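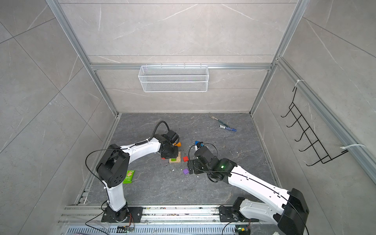 Lorau Introduces Sorting Board and Block Set for Small Play Corners

Reading time: 3 minutes

May 19, 2020

Lorau today announced a block set made for homes and classrooms that do not have a whole room to give over to toys. The set is called Jeltetti. It pairs colored blocks with a small sorting board, and it can be ordered now from the Lorau online store and from Flura shops.

Jeltetti comes in two sizes. The home set has 14 blocks and one board. The classroom set has 50 blocks and four boards and ships in a single carton. Replacement blocks are sold one at a time in every color, so a lost piece does not mean buying a new set.

The board gives a child a place to start. A block goes on it or stays off it, and most of the activities in the printed guide begin with that choice. The guide is written for adults and runs to a few short pages. It covers matching by color, matching by size, laying blocks side by side and building a low stack. There are no rules to learn and no score to keep.

"We kept hearing from parents who play on the kitchen floor or at the end of a hallway," said Kavitha Bhat of Lorau. "They wanted something they could put down in a minute and pick up in a minute. A board that a child can carry with both hands does most of that work."

Lorau also looked at the space where the blocks are used. The company's suggested layout for a play corner keeps the floor for building and puts storage on the walls, where it does not take up room. 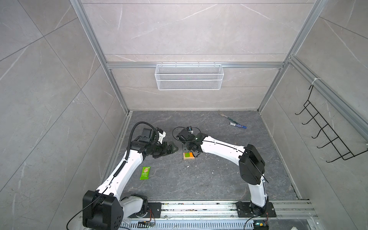
A white wire-mesh basket on the back rail and a black hook rack at the side, with the floor left for play.

Baskets and hooks are not part of the set. The guide includes a page on choosing them and on hanging them at a height that suits the people doing the cleanup. Lorau recommends an open basket, so that children can see what is inside and ask for it. Heavy items should stay on the floor. Wall fixings should be checked before each school term, or twice a year at home.

The blocks are plain, with no letters or numbers on them. Earlier samples carried printed letters. Families who tried those samples in March used the letters very little, and they were dropped from the final version. Blocks differ in size, and the larger ones are meant to go at the bottom of a stack, though the guide leaves that to the child.

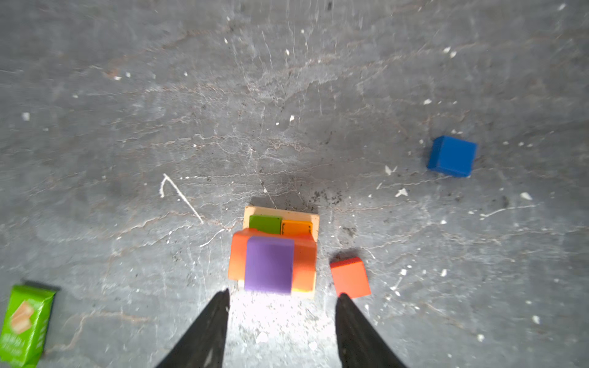
Baltazar Quintero wrote to the company after trying the home set that he would have liked a second board, as his two children both wanted to build on the same one, and that the large blocks were the first to be picked every time. Lorau will sell the board separately beginning this summer.

Schools may request a classroom set on loan through the Lorau website. Loans last one term, and the company pays return shipping.

Press contact: Kavitha Bhat, Lorau press office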